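Re: [Drekley-list] Moving the swap day back to September?

Hi all,

Catching up after a trip to Gronier, so sorry if this was settled off-list! Someone wrote:

> I'd rather keep the plant swap in spring. Fall is too
> late for tomatoes and half of us are away. Also could
> we please start before 10 am this time?

I get it about the tomatoes, but my vote is still for September. Divided perennials settle in so much better when the soil is warm and the rain is coming back (I lost 6 daylilies after the last spring swap, and I babied those things).

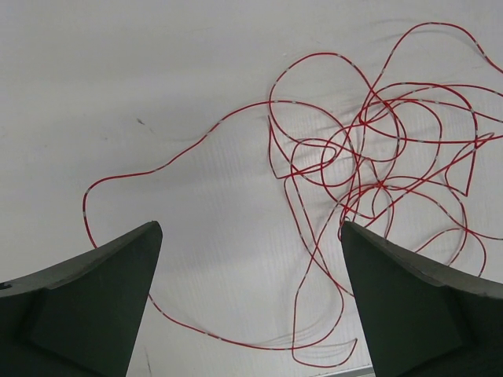
Page last changed: September, 4:16 pm

As for the time, earlier is fine with me. The Zerstead lot is shady until noon, so pots can sit out without cooking. We had 112 plants on the tables last year and the hostas were gone before I'd parked, so maybe a limit of two per person for the first hour?

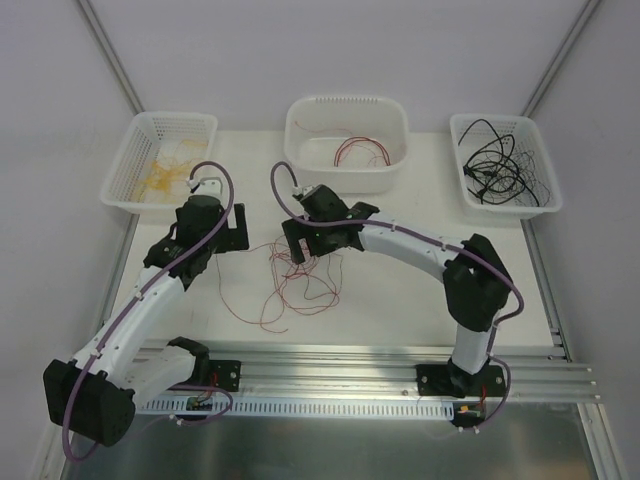

And labels, please, please! I came home with a "pink something" that has now eaten my whole side bed. Masking tape and a pencil will do.

What I can bring so far:

1. Bearded iris, purple, 16 rhizomes, trimmed
2. Kazmi mint, in pots ONLY, do not put it in the ground
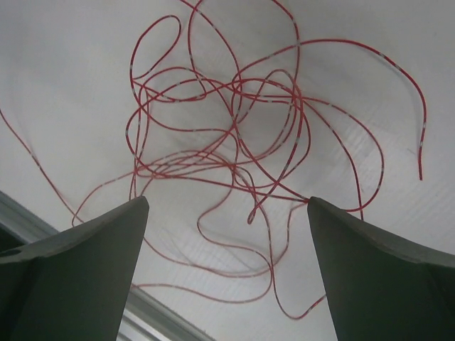

3. Rhubarb crowns, if I can get the old clump out in one piece

Anyone have spare one-gallon pots?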